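Visit to the Zuveo test room, Jul 30, 2026

The test room is on the second floor, past the loading dock and up a metal stair. Ataberk Sezer met me at the door and we went straight to the benches. I had asked to see grippers compared on tableware, which is what our own line handles, and he had set aside the morning for it.

Two sets of fingers were on offer. The Sarıgül set is rigid, with straight parallel pads. The Simska set is curved and soft-tipped, and wider at the base than at the tips. Both fit the same wrist mount, and changing them takes four screws. The controller was a Sornaritz unit that I had only seen in a catalog before. The menus are slow, but the force limit can be changed while a program is running – ours needs a restart for that.

We began with plates. The rigid pads did well on flat rims and badly on anything with a slope. Sezer keeps a log of every grasp on the bench PC. Since June the rigid set has made 976 attempts on mixed pieces, with 188 of them marked as slips. The soft set is newer and has 289 attempts so far, too few for him to quote a rate. I would have liked one anyway.

Bowls took up the rest of the morning. The program brings the fingers down over the rim, one inside and one outside, and the operator checks the position on the wrist camera before allowing the close.

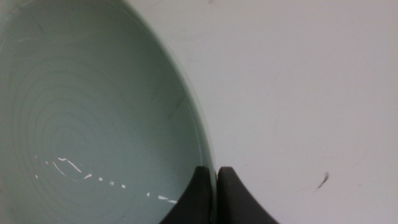 Wrist camera view of the black fingers at the rim of a pale green glazed bowl.

Glaze is the hard part for the camera. Bright reflections on the inside wall can be taken for an edge, and the software then places the grasp too far in. Sezer's fix is to fit an arc to the outer side of the rim and ignore the interior. I asked about white pieces on a white table. He said they still teach those by hand.

Cycle time was not discussed much. The arm was limited to a low speed for visitors, so I can't compare it with ours. Replacement tips for the soft set come in boxes of 100, and I have asked for the price and the hardness sheet. I also left them two of our oval dishes to try on both sets.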